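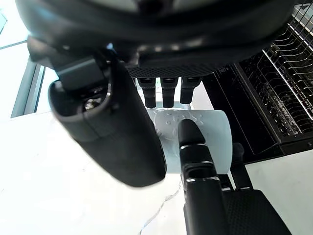 Rindville Shared Workshop
Minutes, hand build group, September

Present: Ah-rin Ko (chair), Stelios Moschos, Ehsan Babaei, Finn Strobel (minutes)
Apologies: Vidar Blomqvist

Meeting opened at 7:10 p.m.

1. Minutes of the last meeting
Accepted with one correction. The spare finger joints were ordered from Vasiliu, not Bridier.

2. Grasping
Stelios reported on the thumb. The new bracket is fitted and he is happy with the angle. Work at the counter is on light plastic items next to the drying rack, held between the thumb and one long finger. He wants to stay with that two-sided grasp until the force limits are set, then bring in the other fingers. Ehsan asked for the limit to start low and go up in small steps. Agreed.

The knurled palm pads stay as they are. Ah-rin would like a softer set to compare. Finn to ask Bridier for a price.

3. Wrist camera
The close view is good enough for lining up on a rim. Ah-rin has gone through 1,315 stills so far and thrown out nearly 300, mostly for glare from the window. It was agreed to try a blind before changing any camera settings. Folder names are still a mess. Everyone is to use the short form from now on, item first, then run number.

4. Dishwasher work
Stelios has started on approaches to the open dishwasher with its wire rack. The tines are the hard part, as the fingertips are wide for the gaps. He proposed slower moves near the rack and a fixed stop height above it. Agreed for now, to be looked at again when the wrist code is updated. Office chairs are to be rolled well back before the arm is powered.
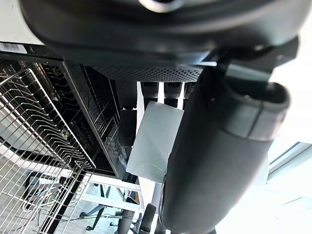
Vidar had sent in a note asking that the rack approach be tested at half speed for the first 100 runs, and that someone keep a hand on the stop button throughout. Ehsan thought 100 was a lot. After some talk the number was kept.

5. Money
Balance is $1,000 after the joints were paid for. No other spending before the open day at Wallomcombe.

6. Actions
Finn: price for softer pads, blind for the window
Stelios: stop height, half-speed runs
Ehsan: force limits, cable ties
Ah-rin: sort the stills folder

Meeting closed at 8:25 p.m.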